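Zakthorpe Community Clothing Share
Minutes, general meeting, 28 January 2017

Present: 11 members. Apologies: 2. Quorum OK. Start delayed, key wouldn't turn in the side door again.

Minutes of last meeting. Read and approved. One correction, the rail order went to Flosadari and not Cluline. Cluline only does the bags.

Matters arising
Hooks by the sink still not up. Carried over. Kettle replaced, thanks to whoever left it. Insurance letter came, filed in the blue folder.

Sorting and folding
Most of the evening went on this. Complaint from the pickup desk that stuff is reaching the shelves in balls. Shirts worst, then kids' pants. People open a stack to find a size and the whole pile comes down. Agreed we need one way of folding and everybody sticks to it.

Long talk about which way. Thirds vs. halves. Thirds fits the shelf depth better, halves is quicker when there's a line at the door. Somebody brought up rolling. Rolling OK for socks and leggings, no to the rest, you can't read the size tag.

Decided: thirds for tops, sleeves in first, tag facing out. Pants in half along the legs, then thirds. Anything with a hood, hood folded down flat before the sides come in. Vote 6 for, 4 against, 1 abstained.

Also agreed nothing gets folded straight from the heap. Shake out, lay flat, smooth by hand, check for stains and missing buttons, then fold. Against votes said this is too slow for a busy drop-off. Will try it until April and look again.
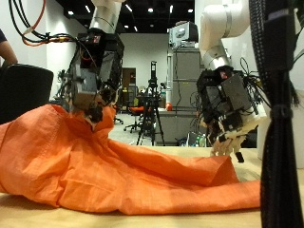 Orange item on the table, lying crumpled.

Bright colors. Question whether oranges and reds should be kept out of the wash with everything else. Yes, seperate load. Had a pale load come out pink before the holidays and most of it went to rags. Sign to go above the machine. Wording to be short.

Creases. Do we iron? No. Not enough outlets and the board wobbles. Woven things can hang overnight on the end rail if really bad. Knits never on hangers, shoulders go.

Tables
Want a second table for folding near the window, the present one doubles as the check-in desk and gets coats dumped on it. Flosadari quote is for the long one, delivery extra. Other option is to ask Ha if they still have the pair they were getting rid of after the refit. Try Ha first. If no reply go back to Flosadari. Top needs to be smooth, the old one snagged two sweaters.

Bags and labels
Cluline have changed the clear bags, new ones thinner and split at the handle. Agreed use up what we have, then go back to the heavy kind even though it costs more. Labels: size in big letters, not initials of who packed it. No more tape on fabric, leaves marks.

Shelves
Adult tops stay on the left. Kids' move down one so kids can reach. Baby things to the basket unit. Lost property is not a shelf, please stop putting lost property on the shelf.

Rota
Gaps in the early shift. Sheet went round, came back half full. Will go round again by email. New people to do one session folding before they go on the pickup desk, agreed without a vote.

AOB
Donation box outside gets wet inside when it rains, lid needs a new seal. Somebody to measure it.
Winter coats running low, put a line in the newsletter.
Radio volume. Discussed. Lower.

Actions
Write to Ha re tables
Folding sheet with drawings, pinned up by the table
Sign for washing machine
Hooks (again)
Measure box lid
Newsletter line re coats

Next meeting date to be confirmed, room may be booked. Closed at 9ish, lights and heater checked.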